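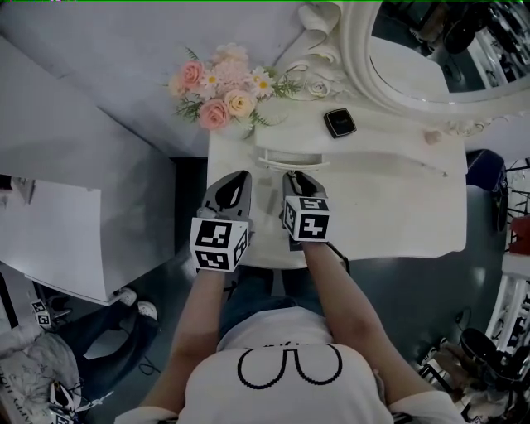
Two hand-held grippers at a white vanity table.

Print this page | E-mail this page

Call for participants: closed balance test, Fonulia build 617

Boiko is looking for 200 players to take part in a closed balance test of Fonulia, our squad-based raiding game for phones and tablets. The test covers the defense rework planned for the next season and runs for five weeks, starting in October. Participation is remote, apart from a small number of places in the on-site group at our Pliscombe office.

Background

Fonulia is an asynchronous raiding game. A player lays out a base on a grid, assigns defenders to it, and attacks the bases of other players with a squad of up to four units. Attack energy is shared across the squad. Defenders placed on a node receive that node's modifier for the length of the raid.

In the live game, most bases above the Copper tier have settled into the same layout. The first node holds a shield unit and the second a long-range unit with the reload modifier. Attackers have settled in the same way, and one healer appears in nearly every squad that clears a top-tier base without losses. The intention of build 617 is to widen the set of layouts and squads that are worth using. We have internal simulation results, but simulated attackers don't retreat early, don't save energy for the last node, and don't get bored with a layout and change it for no reason. We need data from people.

What is being changed

Node modifiers now lose strength with distance from the core. In the live game a modifier has the same value wherever its node stands.

Shield units no longer block area damage for the units behind them. They still block direct fire.

The healing cap per raid is tied to squad size. A squad of two has a higher cap per unit than a squad of four.

Energy refunds for destroyed outbuildings are paid when the building falls, where before they were paid at the end of the wave.

The Drundumitz map, which was withdrawn from ranked play two seasons ago, returns with a revised approach path and 13 defender nodes. Most of the third week is reserved for it.

Unit names, artwork and sound are unchanged. Some of the new icons are placeholders and will look out of place. Please don't report them.

What participants do

Each participant receives a test account with all units unlocked and leveled to the test ceiling. Progress from a live account isn't copied over, and nothing earned on the test account can be moved back. The test server is separate, and you can go on playing the live game as usual.

During each test week we ask you to:

- complete the assigned raids shown on the Test tab;
- keep at least one base layout active and change it at least once;
- fill in the weekly form, which has a short fixed part and an open comment field;
- report any crash, desync or wrong damage value through the in-game report button.

Assigned raids are fixed pairings. You'll be given a target base and, in some cases, a restriction on your squad, such as no healer or no duplicate unit class. Restrictions are part of the measurement, and a failed raid under a restriction is as useful to us as a cleared one. Don't repeat an assigned raid to get a better result unless the tab offers a repeat.

Free raids are open at all times and don't count toward your weekly assignment. They are logged in the same way.

The weekly form opens on Thursday and stays open until the next week's assignments appear. A missed form can't be filled in afterward. Participants who miss two forms in a row are moved to inactive status and their place goes to the reserve list.

Groups

Applicants are sorted into three groups by experience in the live game. State your highest ranked tier on the application and whether you reached it in the current season or an earlier one.

Group A: players who have finished at least one season in the top ranked tier. We're looking for accurate reports on squad composition and energy use, with raid replays marked at the relevant moment.

Group B: players who raid regularly in the middle tiers. This is the largest group. Most of the matchmaking data will come from it.

Group C: new and returning players. If you haven't played since before the alliance update, apply for this group even if you once held a high tier. No knowledge of current layouts is needed.

The on-site group is drawn from all three. On-site sessions take place in Pliscombe in the evening, starting at 6:30 p.m., and consist of observed play followed by a short interview. Test devices are provided. If you want to be considered, tick the on-site box. Remote participants aren't at any disadvantage, and the on-site places are not a step toward employment.

Requirements

You must be 18 or older at the time of application.

You need a phone or tablet that runs the current live version of Fonulia without warnings. Emulators are not accepted. Timing data from emulators can't be compared with timing data from devices, and accounts found to be using one will be closed.

You need a stable connection for the length of a raid. Mobile data is fine.

You must be able to write short reports in English. Spelling and style don't matter. Order of events does: "shield dropped, then the second unit fired, then the refund was paid" is more use to us than a paragraph on how the raid felt.

You may not use macros, auto-raid tools or modified clients on the test server, including tools that only read data.

Alliance leaders and officers may apply. Members of one alliance may apply separately, but we don't place whole alliances, and no more than a few members of any one alliance will be accepted. Employees of other game studios should say so on the form. It isn't a bar in itself.

Confidentiality

The test is closed. Participants sign a confidentiality agreement before receiving the build. You may say that you are taking part. You may not publish screenshots, replays, damage values, modifier tables or descriptions of unannounced changes. The changes listed on this page are public and can be discussed anywhere.

The agreement ends when the patch goes live. Values that were tested and dropped stay confidential after that point, and the agreement lists which categories this applies to.

Streaming from the test server is not permitted in any form, including private streams to alliance chat.

Compensation

Participation is not employment and is not paid by the hour. Participants who complete all weekly forms and assigned raids receive a season pass on their live account and a base banner that isn't sold in the store. Participants who join from the reserve list are measured only on the weeks they were active. On-site participants also receive a fixed travel allowance, confirmed in the invitation.

Rewards don't depend on raid results or on whether your comments are favorable. Nothing granted affects ranked play.

Data

Test accounts log raid inputs, squad selection, layout changes, energy balance, session length, device model and connection quality. We don't access contacts, location, photos or other applications. Form answers are stored under your test account number and kept separate from your e-mail address. Logs are deleted after the balance work for the season is closed, except for totals that can't be traced to an account.

You can leave the test at any time from the Test tab. Leaving closes the account, and you can choose whether the raids already logged are kept or removed.

How to apply

Send an application through the form on the Participants page, or by e-mail with the subject line "617 test." Include the following:

- live account name, or "none" for Group C applicants without one;
- highest ranked tier and season;
- device model and operating system version;
- country and time zone;
- the group you're applying for;
- the squad you use most often and the node layout you find hardest to clear with it, in no more than a few lines.

The last item is read by the balance team and has more influence on selection than tier. There's no preferred answer. Please describe a squad you have used yourself in the current or most recent season you played. Copied tier lists are easy to recognize.

Incomplete applications are not followed up. One application per person; a second one replaces the first.

Selected applicants receive the agreement by e-mail and have seven days to return it. After that the place is offered to the next person on the reserve list. Applicants who are not selected stay on the reserve list until the start of the fourth test week unless they ask to be removed. We can't give individual reasons for selection decisions.

Questions about device support should go to the support desk, with the device model in the subject line. Questions about the agreement or about data should go to the participants desk. Neither desk can answer questions about the release schedule of the live game, unit requests or suspended accounts.

Print this page | E-mail this page

Contact | Copyright Boiko, Pliscombe. Fonulia is a title of Boiko. All rights reserved. | Back to top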